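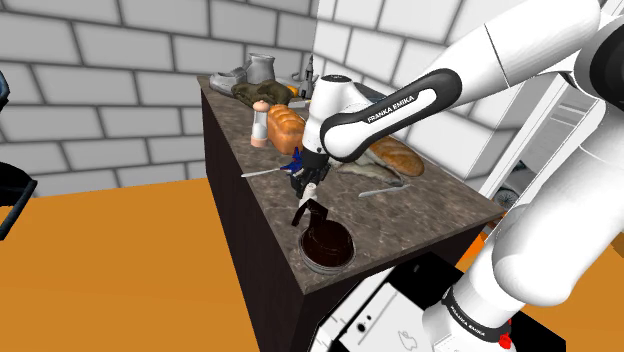 Stirnora kitchen package, three months in

Our prep kitchen got the Stirnora package in July. It runs on a Franka Emika arm, and the sales pitch was that it would clear and sort the counter between orders so the morning crew could stick to cooking. I had doubts then and I have more now.

It handles bread fine. Shakers too. Knives are another matter, and I still don't want a gripper working near a blade while someone is reaching for the salt. Setup took 11 days; the brochure promised 3.

What bugs me most is how the job changed. We start at 5 a.m. as before, but one cook now spends the first part of the shift putting things where the arm expects them. Leave a towel in a strange spot and you get a pause and a beep. The 119-page manual calls this "collaborative staging." We used to call it tidying up, and it was quicker.

Hours haven't been cut so far. Management says they won't be. We'll see after the Furno site gets theirs.

Two stars. The Skollura trial was worse, if that helps.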